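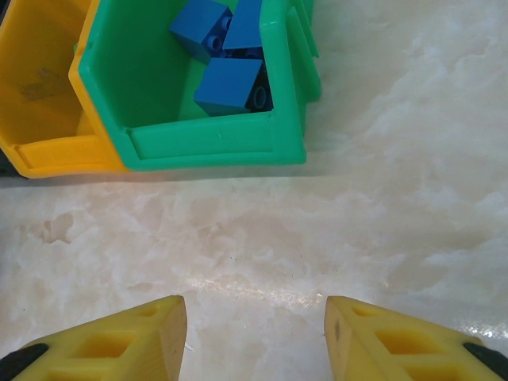
Blue bricks in the green bin, Skorus play corner

Oranitz Family Library, Skorus Branch
Children's Floor Safety Check, 1/29/18
Next full check: July

What a good round this was! Most of the July list is crossed off, and the comments below are mainly small stuff.

ENTRANCE AND STAIRS
Gate at top of stairs latches by itself: OK
Handrail tight, both sides: OK. The new brackets are terrific, no wiggle at all.
Stair edging: FIX. Lifting on the third step from the bottom. Taped for now.

READING ROOM
Tall shelves anchored to wall: OK
Heaviest books on lowest shelves: OK (the atlases finally moved down, hooray!)
Window cords out of reach: FIX. Cleat missing by the radiator.
Radiator covers: OK
Outlet covers: 19 checked, one cracked and swapped on the spot.

PLAY CORNER
Bins and lids, no cracks or sharp rims: OK
Bricks checked for splits and tooth marks: OK
Small parts kept apart from the toddler shelf: OK. Please keep this up, it makes cleanup so much quicker too.
Foam mats: FIX. Two corners curling near the puppet theater. Order from Nijs, same thickness as last time.
Puppet theater: OK, hinge oiled. Lovely new curtain, and it clears the floor.

RESTROOM
Hot tap: OK, 206 seconds to run warm, so no scald worry, but can we get the plumber to look at it anyway?
Changing table strap: OK
Step stool feet: FIX. One rubber foot gone.

FIRE AND EXITS
Extinguisher, tag 282: OK, pin and seal in place
Exit sign lit: OK
Back door opens freely: OK after moving the stroller rack. The rack now lives in the hall by the Nemach room and fits there beautifully.
Drill: whole floor out in under 20 minutes last July, far too slow. Try again with the story hour group, they will love it.

Open items: edging, cord cleat, mats, stool foot, tap.
Copy to the Oranitz main office and the front desk binder.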